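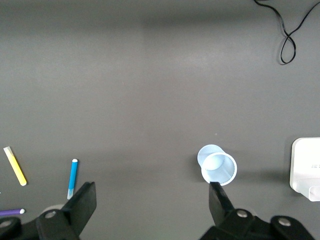 Guides › Desk & Craft › Set-up and Care

4. Setting up the marker station

This section covers the gray work surface, the marker cup and the placement of markers. Complete section 3 (leveling the tabletop) before starting. The Hekedstead table and the Bemeneo cup are supplied in separate cartons. Markers are not supplied.

4.1 Before you start

You will need:
— the tabletop, leveled and locked
— one plastic cup
— three markers in different colors, such as yellow, blue and purple
— a soft cloth and plain water

Leave the tabletop alone for 28 hours after fitting. The adhesive under the edge strip reaches full strength in that time.

CAUTION: Do not use solvent cleaners on the matte surface. Solvent leaves glossy patches that cannot be removed.

4.2 Preparing the surface

1. Wipe the tabletop with a damp cloth, working from the back edge to the front.
2. Dry it with the other side of the cloth.
3. Look across the surface at a low angle. A faint band of reflected light is normal for the matte finish. Smears with a hard outline are cleaner residue; repeat steps 1 and 2.
4. Move any cable to a rear corner. Keep it out of the area where the cup and markers will be used.

NOTE: Loose curves in a cable are acceptable. Do not pull a small loop tight to take up slack. Open the loop by hand first, then feed the extra length over the edge.

4.3 Checking the cup

1. Lay the cup on its side and look in through the rim.
2. Check the inner wall and the inside of the base. On the ribbed version, the faint vertical ridges on the wall are part of the molding and are not cracks.
3. Remove any loose cap or paper from inside.
4. Run a finger around the rim. If you feel a split, replace the cup.
5. Stand the cup on its closed base at the front of the table, at least 65 mm from the edge.

The cup has no fixing. If the table is tilted for drawing, take the cup off first. A cup lying on its side will roll in a curve toward its narrower end and may travel farther than expected.

4.4 Placing the markers

1. Lay the markers flat on the table with space between them.
2. Check that each cap is pushed fully home. Press until you feel it seat.
3. Pick up one marker by the middle of the barrel.
4. Lower it into the cup with the cap facing down. Do not drop it.
5. Repeat for the remaining markers.

Storing markers cap down keeps ink at the tip. Pale colors dry out sooner than dark ones, so check yellow first if a set has been unused for a month or more.

CAUTION: The loaded cup must not exceed 500 g. Above this weight it is stable when upright but is likely to dent the surface if it falls.

4.5 Leaving markers on the table

Markers may be left on the tabletop during work. Observe the following:

— Keep round barrels away from the front edge, or lay them at an angle to it.
— Do not leave an uncapped tip in contact with the surface.
— Do not store markers under a cable. The barrel can roll when the cable is moved.

Water-based ink wipes off within a few minutes. For older marks, hold a damp cloth on the spot for one minute, then wipe. Permanent ink may stain. The Sowa surface eraser (part 104) reduces permanent marks but can lighten the gray slightly — test it near the rear edge before use.

4.6 Faults

Cup rocks when upright: check for grit under the base, then check the table level (section 3).

Marker does not reach the bottom of the cup: remove the other markers and look for an obstruction.

Marker writes faintly after storage: leave it capped, tip down, overnight. If there is no change, replace it.

Ink on the inside of the cup: wash in warm water and dry fully before reloading. Do not use a dishwasher.

For tables fitted with the Pretirberg raised edge, follow section 5 in place of 4.5.

Section revised 8 June 2018, H. Texier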